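School closed again: can they make us use holiday days, and what about the dinner money?

Posted in Schools and Childcare
Tuesday, December 5, 2023

My two are at the primary in Clustham. The text came at ten past six this morning saying the site is shut because the boiler has frozen and the car park is a sheet of ice. That makes three days this term. I work at the council offices in Prurnthorpe and my manager says I have to book it as annual leave or go without pay. Is that right? I also pay for school dinners in advance and would like to know if I get the money back for the days they are closed.
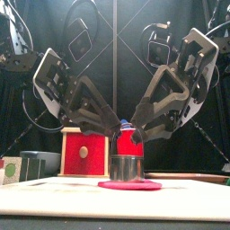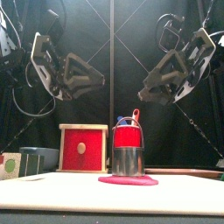
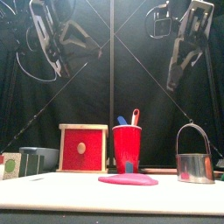

Shona Quinlan
Your manager may be right about the pay but you should check. If you are an employee you can take a reasonable amount of time off for an emergency with a child, and a school closing at short notice normally counts. The law doesn't say it has to be paid. Look in your contract or staff handbook under dependants' leave or special leave, as a lot of councils give a day or two paid. Ask for the policy in writing before you agree to use holiday. It is meant for sorting out care, so if the school stays shut all week they can expect you to find something else after the first day or so.

On dinners, ours are paid through an app and the closed days went back on as credit. It took roughly 20 days to show up. Ring the office once they are open again, and have the dates ready.

One more thing, your children's attendance won't be marked down. If the whole site is shut they are not counted as absent. My eldest had a certificate riding on this last winter and was very worried.

moss_lane
Ours never closed when I was at school. We walked from Rutherford in all weathers and sat in our coats. Can't the grandparents have them?

Sultitz
Shona has covered the work side. I would only add that you can ask to make the hours up or work from home for the day, which my employer prefers to doing the paperwork. Put it in an email so there is a record.

For the meals, if you pay by the term they may take it off the next bill and not tell you. Mine did that and I only noticed in June when I went through the statements. If you get free school meals, ask what they are doing for the closed days, as it differs from school to school.

Also check the school has your current mobile number. We missed the first text because they still had my old one.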